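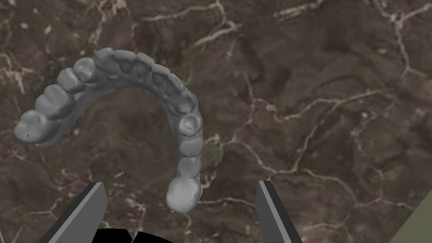
OK so. Night guard. I've been grinding my teeth since probably college and finally did something about it, mostly because the jaw ache had started waking me up at 4 in the morning. Every morning felt like I'd been chewing gravel.

First quote was from the big practice on Hostier Street. $565. For a piece of plastic! I asked if that included the follow-up and the receptionist said she'd check and never called back, so that was that.

Second try, the small office out in Grinent. 23 minutes on the bus, parking is hopeless on a Saturday so don't bother driving. They quoted $181 all in. Took it.

The fitting part was fine. I gag easily and was dreading it – got through it by counting ceiling tiles and breathing thru my nose. Upper teeth only. Then a wait, which was supposed to be a week and was closer to three, they blamed the lab.

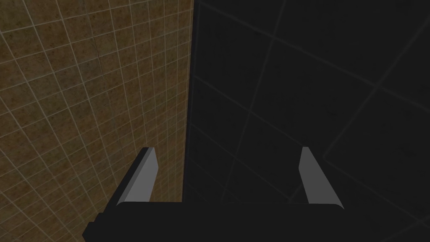
First night I took it out in my sleep and found it in a sock drawer?? Second night same, except under the pillow. By the end of the week it mostly stayed put. Lots of drool. Sorry, but somebody should have warned me about the drool.

Now about a month in. Jaw is better, not perfect. The headaches behind my left ear are down to maybe one a week, used to be most days. Still clench at my desk, which the guard does nothing for obviously. Put a sticky note on my monitor that says TEETH. My coworkers have questions.

Cleaning – cold water and a soft brush, no toothpaste, it scratches. I tried the Stuvidus tablets and they made it taste like a swimming pool so I'm back to plain dish soap. Rinse it alot. Let it dry before it goes back in the case or it gets funky.

Insurance paid zero, by the way. I sent the form in anyway back in September and got a very polite letter.

Anyway need to run, bus. If anyone has jaw stretches that work please leave them in the comments, I've only got the one where you put your tongue on the roof of your mouth and open slowly, and I look ridiculous doing it.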